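Budgeting for a second-hand two-arm surgical robot for a teaching lab: what am I missing?

Posted in Equipment and Purchasing
Asked by Otus, November

I look after the equipment budget for a university skills lab. We have been offered a used two-arm surgical robot, training use only, no patients. The vendor (Ammont) is selling it as a package with the console and a starter set of instruments. The arms would be used for suturing on synthetic skin pads and later for some automation work by the research students.

I have the purchase price and the freight. What I don't have is a sensible figure for running it. The quote has one line called "consumables" with no amount beside it. Usage would be 20 students a term, two terms a year. The room is on the ground floor and has its own circuit. I have to put the request in before the next budget round and I'd like to ask for the right amount once, as going back for more is not popular here.

What else should be on the sheet, and is the service contract worth paying for?

3 replies

Grotano

We bought a similar setup for a training centre. The arms were the easy part of the budget. These are the lines we left off the first year and had to find money for later.

Instruments. Ask how many uses are left on each one and get it in writing, per instrument, with serial numbers. Some systems count uses and lock the instrument out when the count reaches zero. Ours came with a starter set that looked generous until we checked the counters, and 2 of the drivers were finished by mid-term. Plan for a spare of whatever you use most. For suturing that means needle drivers.

Service contract. We took it for the first year and then dropped to paying per visit. If you have a technician on staff who is allowed to open the thing, per visit is cheaper. If you don't, keep the contract. Check whether travel is included. We are a long way from the nearest service office and the travel was more than the labour.

Room work. Ask for the weight of each cart and measure the doorways. We had to widen one. Also allow for a cabinet that locks, a sharps bin and decent task lighting.

Timetable. We book 60 minutes per student, and part of every session goes to setting up and changing the pad. Work out your instrument uses from that before you sign anything.

Consumables. Pads and suture, and you will go through more suture than you think. A beginner spends a lot of thread on a single knot. At the stage below, the left jaws have hold of the thread, the right jaws are open beside the knot, and there is already a kinked tail with a frayed end across the incision line. Budget by the number of attempts, as each stitch on the curriculum gets tried several times. A pad can be used again if you move along it, but we don't hand a cut-up one to a student being assessed.
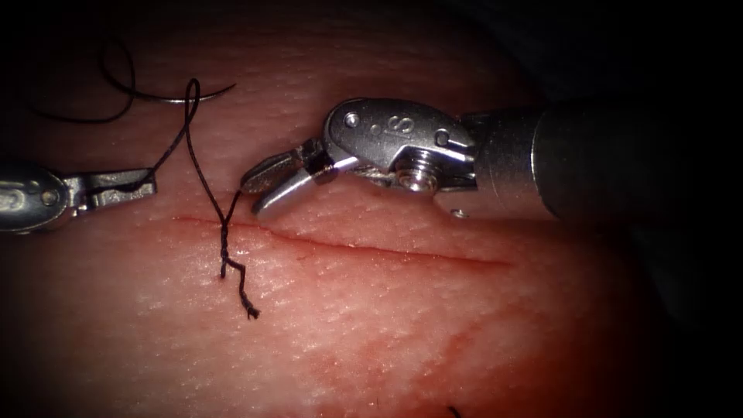 Research use. Keep this on a separate line from teaching. If your students want to automate any of the suturing they will need recording gear, storage, and access to the control software, and that last one may not come with a used system at all. Ask Ammont directly. We were told yes on the phone and no in the contract.

Barajas

Don't buy used. Parts dry up and then you own a very heavy coat rack. Lease one.

Otus

Thanks Grotano, very useful. I've asked Ammont for the remaining uses by serial number and for the software terms in writing. They came back on the first part already: 13 instruments in the set, but only the needle drivers have a decent count left. I've added a line for spares and split the research costs out as you suggested. Doorways are fine. Still waiting on the travel charge.

Barajas, I did get a lease price. It came out higher over the period we need and didn't include instruments, so it doesn't fix the part I was worried about. Do you know of a lease that does include them?

Barajas

Not for training use, no. Ours was a hospital lease and the instruments went through theatre stores, so I never saw that bill. Ask whether they'll do a buyback at the end.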